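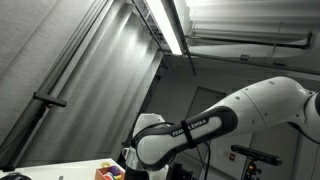

The Franka Emika arm at the white table, with the gray curtain drawn.

Category: About us / How we work

Wirska is a contract packing and kitting company. Customers send us parts, we sort them, count them into boxes and ship them on. Most of what we handle is small: toy sets, craft supplies, spare parts for kitchen equipment, classroom materials. We have 148 employees at two sites, Motberg, where the packing lines are, and Tam, where we have the office, the returns department and the room where new jobs are tried out before they go to a line.

The company was started as a hand packing business and for a long time that is all it was. A job came in, a lead wrote up the steps, and people stood at tables and did them. Much of our work is still done that way. A set with a folded leaflet, a soft bag and a ribbon goes to a person, and we quote it as hand work.

Seven stations at Motberg now have a robot arm. The arms pick loose items from a low box and place them in trays. They are slower than an experienced packer on most items. They are used on the long runs, where the same few pieces go into the same tray for a whole shift and where we used to have the most complaints about sore wrists and shoulders.

How a job gets moved to an arm

Every job starts in the tryout room at Tam. A small batch of the customer's items goes on the table and two people work on it, one from the technical group and one packer who has done the job by hand. The packer decides what counts as a good pick. A ring that lands upside down may be fine for one customer and a reject for another, and the packer is the one who has read the returns slips.

If the arm can hold a steady rate with that batch, the job goes to Motberg for a trial of 15 shifts. During the trial the hand table stays set up next to the arm station. The shift lead can send the job back to hand work at any time and doesn't need approval from the office to do it. Two jobs went back in May. One had glossy bags that kept folding over, and the other was a mixed set where the customer changed the contents too often for it to be worth setting up.

What changed for the people here

Nobody's hourly rate was lowered when the arms came in, and this is written into our staff agreement. Job titles did change. We now have station operators, who load the boxes, clear stops, check trays and log faults. Operators are paid one grade above packers. All of the current operators came from the packing tables, and the training is done during paid hours.

Some things are harder than before. An operator looks after two stations and walks more than a packer does. There is less talk during a shift, because people are spread out. Several packers tried the operator job and asked to go back, and they did. We changed the break schedule so that operators and packers eat at the same time, which people had asked for.

Scheduling is the other big change. Long runs used to need overtime at the end of a month. Now they can be spread out, and overtime is offered by sign-up sheet. Some employees miss the extra pay, and that subject comes up at most staff meetings.

Szu-yu Ho runs the tryout room and the operator training. She began as a packer at Motberg and was a shift lead before moving to Tam. Questions about whether an item is suited to an arm station go to her group.

Our stock and shipping records are kept in a system called Pandus. Customers with an account can see counts by tray and by shift, along with whether a tray was packed by hand or at a station.

Visits

Customers are welcome to see their job being set up. Tryout visits are at Tam and line visits are at Motberg. Please arrange either one through your account contact and wear closed shoes.

Page last updated Jun 11, 2026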